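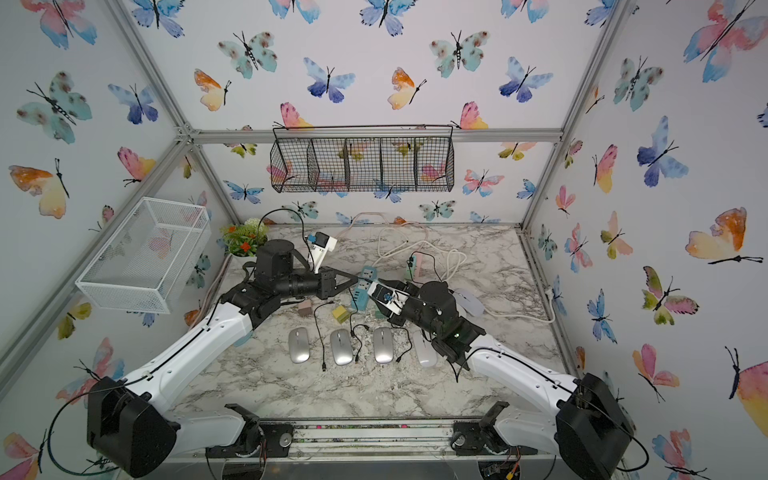 Ovville's butterfly meadow opens in July, and it's twice the size we were promised

Get your walking shoes out, Ovville! The old rail yard behind Parero Street, fenced off for as long as most of us can remember, reopens in July as a public butterfly meadow with 2 miles of mown paths, a shallow pond and more milkweed than this town has ever had in one place.

The town bought the land three years ago and planned to plant only the half closest to the street. Then Gestivach, the nursery out on the county road, offered to grow the rest of the plants at cost, and the council voted to do the whole yard in one go. Planting wrapped up this spring. The final tally was 511 trays of native seedlings, among them swamp milkweed, wild bergamot, purple coneflower, blazing star and little bluestem grass, all started from seed in the Gestivach greenhouses over the winter.

Anyone who has walked past the fence lately knows how fast it's filling in. The bergamot is already knee-high on the south side, and there are swallowtails working the clover along the old platform (the platform is staying, by the way, with new benches on it). Monarchs usually reach this part of the county in early summer, and the milkweed beds sit right in the sunny middle of the site where they should be easy to find. The coneflowers may take until next year to put on a real show.

The pond is small and very shallow at the edges so that butterflies can land on the wet gravel and drink. A flat stone path runs next to it, wide enough for strollers and wheelchairs, and it connects to the Jia Trail at the north gate. That means you'll be able to ride from the library to the meadow without once crossing Main Street, something bike riders here have been asking for since the trail was paved.
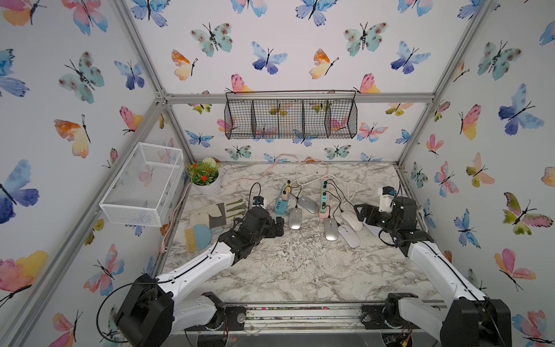 Please, please keep the dogs on leashes near the milkweed, wrote one reader after we ran the path map last month, adding that the caterpillars feed low on the stems and a happy Labrador can flatten a whole patch in a minute. The town agrees. Leashed dogs will be welcome on the outer loop, and the inner paths by the pond and the milkweed beds will be people only. Bikes go in the racks at either gate.

Gates open at 10 a.m. on the first day, with free guided walks every hour until the middle of the afternoon. Groups will be kept small, so sign up at the library desk if you want a spot. Kids can pick up a seed packet at the Parero Street gate, and Gestivach is bringing leftover milkweed plants, 3 to a household while they last.

After that, the meadow will be open every day from sunrise to sunset. Parking is in the lot across from the feed store. Bring water and a hat, as the young oaks won't be giving any shade for a good while yet.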